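Utensil Stand and Bench Surface – Gallery

Rodavville workshop, bench 2. Page last revised in December.

The pages in this series cover small kitchen storage items, one item or pair of items per page. Subject here is a white hook stand of the mug-tree type and the wooden utensils intended to hang on it. The stand is listed in our inventory under the shelf name Rernik. The utensils belong to the Figueroa set, a mixed lot of spoons and spatulas bought for the hanging-storage comparison. Notes are kept short. Readers who want the comparison of wall rails and drawer trays should use the Jotholm pages, which follow the same layout.

Terms used on this page: "base" is the round disc at the foot of the stand, "pole" is the vertical member, "hub" is the part at the top that carries the hooks, and "head" is the working end of a utensil.

1. Position on the bench

The stand is placed directly on the gridded surface. The grid is used for lining things up and for returning an item to the same place after the surface has been cleared. Grid squares are not used as a unit of measure on this page. 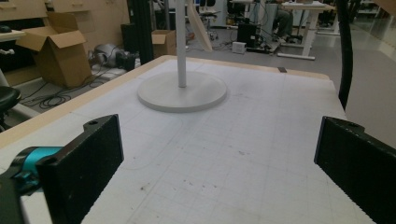

Distance from the edge matters more with a tall stand than with a low rack. Hooks reach outward from the center, and a long spoon hung from one of them can swing past the rim of the base. We allow a clear margin of 8 inches between the pole and the nearest bench edge. In a home kitchen the same margin is a fair starting point, with more allowed on the side where people walk past. Avoid placing a stand of this type under a low wall cabinet – the utensil has to be lifted before it can come off the hook, and the lift needs open space above the hub.

2. Spoon and stand

The slotted spoon is the reference utensil for this page. It has a long handle and an oval bowl with rows of small round holes. The bowl is the wide part and usually decides how much room the spoon needs once it is hung.
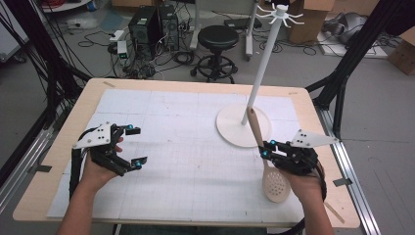
For hanging, hold the spoon below the middle of the handle with the bowl down. Bring the upper end of the handle in past the pole, then turn it until the hole faces the hook. Approaching from outside the ring of hooks also works, but the handle tends to catch on the neighboring hook once the stand is partly loaded. Load opposite sides in turn. A stand with all of its weight on one side is easier to tip when a utensil is pulled off in a hurry.

Bowls should face the same way around the ring. Spoons hung face to face touch each other and take longer to dry after washing. Where a spatula and a spoon share adjacent hooks, put the spatula edge-on to the pole.

3. The base

The base does most of the work in a freestanding design. A wide disc takes up counter space but tolerates uneven loading, and a flat one is easy to wipe around. Check that it sits flat before loading: press at several points along the rim and look for any rocking. Crumbs under the rim are the usual cause. Repeat the check after the counter has been cleaned. 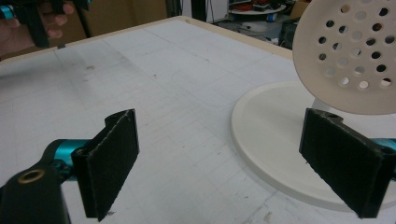

Round base with raised rim, resting on the gridded top.

Marks on a white surface are common at this stage of use. Smudges are removed with a damp cloth and a small amount of dish soap. Scuffs are left alone unless they hide the grid lines. Lift the stand to move it. Sliding drags grit across the surface and leaves arcs that do not wipe off.

4. Handle and hanging hole

Check the hole before buying a utensil for this kind of storage. It should pass over the hook tip freely and sit close enough to the end of the handle that the spoon hangs straight. For the stand on this page we accept a hole of 7 millimeters or larger. Smaller holes can be opened with a hand drill, working from both faces to avoid splintering, then smoothed with fine sandpaper wrapped around a dowel.

Unfinished wood should be oiled now and then, including the inside of the hole, where water collects. Food-grade mineral oil is suitable. Wipe off the excess and let the utensil stand for up to 8 hours before hanging it again. 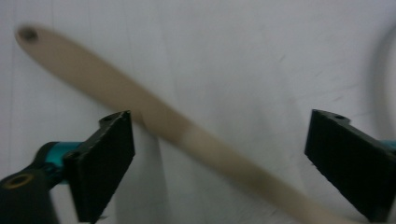
5. Related pages

Jotholm wall rail – mounting height and hook spacing
Jotholm drawer tray – divider widths
Figueroa set – list of utensils and handle lengths
Rernik stand – assembly and cleaning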